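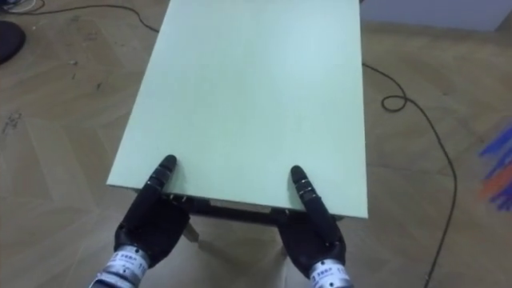
From: Katherine Apaza
To: Moreck Hall furniture list
Date: 01/04/2020
Subject: Re: [moreck-furniture] green tables, which top to order

Hortensia Alvarado wrote:

> Before I send the order to Flisska I need a decision on the table tops.
> The choices are the pale green matte one or the white gloss one. Green
> is 248 a table with the frame, white is 403. Both come in the long
> rectangle. I have 2,000 to spend and would like to keep some of it back
> for chairs.
>
> Two people have told me the green marks easily. Does anyone have one in
> daily use who can say?
>
> Also, do they need two people to move?
>
> Hortensia

Hortensia,

We have had the green ones in the Correa Street room since last March, so I can answer most of this.

Marks: it does streak. If you wipe it with a wet cloth and walk away, you will see the streaks when light falls along the top. They don't feel like anything and they don't stain. We use a damp microfiber cloth, then a dry one, always along the length of the table and not in circles. Spray polish made it worse and took several washes to get off. I would leave it out of the cupboard altogether.

Coffee comes off. Ballpoint comes off if you get to it the same day. Red marker did not, and we have one table with a faint pink line near the end that we keep against the wall.

The matte finish is the main reason I would pick it again. The Illero room has the white gloss and people there pull the blinds in the afternoon because of the glare. On ours you get a soft bright patch at the far end and that is all.

Moving: two people, one at each end, hands under the top. One person can shift it a few inches by holding the near edge with both hands, but please don't let anyone drag it across the room that way. We bent a foot on one of ours doing that, and the replacement took five weeks to come.

Check the rim when they arrive - one of ours had a chip in the edging and Flisska only took it back because we reported it before signing. Run a hand along both long sides.

For the order, I would get four greens. That comes to 992 and leaves 1,008 for chairs. If you want to see one first, the room is open most mornings and I can clear a table for you.

Katherine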